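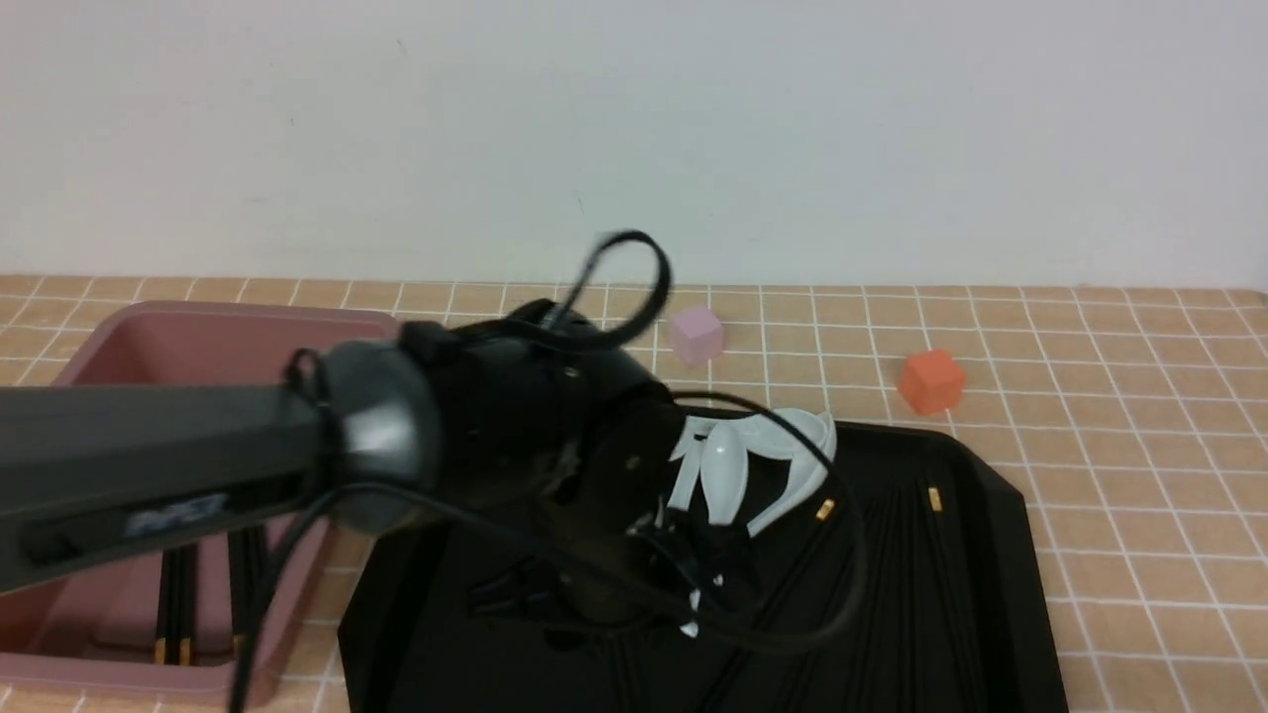 **Figure 4.** Countertop station with the pink utensil bin at left, holding black chopsticks with gold-colored tips, and a black tray.

### 4.2 Storage of chopsticks at the counter

The second group of observations concerns the place where chopsticks are kept between meals. In the Prunville and Brunton households, as in most of the shared kitchens covered by the Dundirel study, spoons and forks had a fixed home, usually a divided drawer. Chopsticks did not. They were found in drawers, in mugs, in the dish rack, and in open bins on the counter, and in several kitchens they were found in more than one of these places during the same visit. The present section considers the open bin, the arrangement shown in Figure 4.

An open bin is defined here as any container without a lid or internal dividers, kept on a counter or shelf, into which utensils may be placed without opening a door or drawer. Bins of this type were inexpensive, easy to move, and often bought for some other purpose. Participants seldom described them as utensil holders. In the interview records the same container may be called the tub, the box, or simply "the pink one," and we have kept the participants' own terms in the transcripts deposited with Stostudora.

Three properties of the bin affected how chopsticks were put away. The first was wall height. A low wall allowed the chopsticks to lie flat, and pairs separated quickly once other items were added. A higher wall allowed them to stand or lean, and a pair put in together tended to stay together, at least until the bin was moved. The second was the width of the opening. Wide bins were filled from whichever side was nearest to the person, so that pairs came to rest at different points along the interior. In Figure 4, for instance, one pair is toward the left-center of the bin and the other is nearer the right wall. The third was color. Participants reported that dark chopsticks were easy to find in a pale or brightly colored container and hard to find in a dark one, particularly in the evening.

The matter of color deserves some further comment, as it was not part of the original coding scheme. It was added in August after repeated remarks by participants in both towns. Many of the chopsticks recorded in the study were black along most of their length, with a band or tip in another color. Where the tip was gold or silver, it served as the main cue for matching one stick to another. Where the tip was plain, participants matched by length, by feel, or not at all. Sets with a marked tip were returned to storage as complete pairs more often than plain sets, although our records do not allow us to separate this effect from that of the age of the set. Older sets had more missing members whatever their decoration.

The direction in which chopsticks are stored was a frequent subject of disagreement within households. Some participants held that the eating end should point upward so that it does not touch the bottom of the container, where water and crumbs collect. Others held that the eating end should point downward so that it is not handled when the chopsticks are taken out. Both views were expressed with confidence, and both were found within single households. Written house rules, where they existed, addressed the washing of dishes and the use of the stove but made no mention of the matter. We therefore recorded orientation at each visit without treating either position as correct.

Trays were recorded separately from bins. In the coding scheme, a tray is a flat or shallow piece used to hold items while they are being moved or set out, and a bin is a deeper piece in which items are left. The distinction was clear on paper and less clear in use. In small kitchens, a tray placed beside the bin often became a second storage place by the end of the week, receiving the utensils that had been taken out and not needed. Where the tray was returned to a cupboard after each meal, this did not occur. Coders were instructed to record the tray by its position and contents at the time of the visit and to leave questions of intended use to the interview.

Counter surfaces also played a part. On tiled counters, participants preferred to keep the bin against the wall or at one end, leaving a continuous area for food preparation. Several mentioned that crumbs and spilled rice settled in the joints between tiles and that a bin was easier to lift and wipe under than a rack with feet. Plastic bins were favored for this reason over ceramic jars, which were heavier and, according to two participants, more likely to chip the tile when set down.

Taken together, these observations suggest that the open bin works well for small numbers of utensils and less well as the number grows. Kitchens that kept only a few pairs on the counter, with the remainder in a drawer, showed little mixing of sets. Kitchens that kept every pair on the counter showed a great deal. One Brunton household reported owning 20 pairs, all stored in a single container, and its members said that they no longer tried to match them. This household was also the only one in which disposable chopsticks were kept with the reusable ones.

Some limits should be noted. Visits were arranged in advance, and counters may have been tidied beforehand. The study did not follow individual utensils through washing and drying, so the point at which pairs became separated is known only from what participants told us. Finally, the households in Prunville were smaller on the whole than those in Brunton, and comparisons between the two towns should be read with this in mind. Section 4.3 turns to the dish rack, where the same utensils were recorded under quite different conditions.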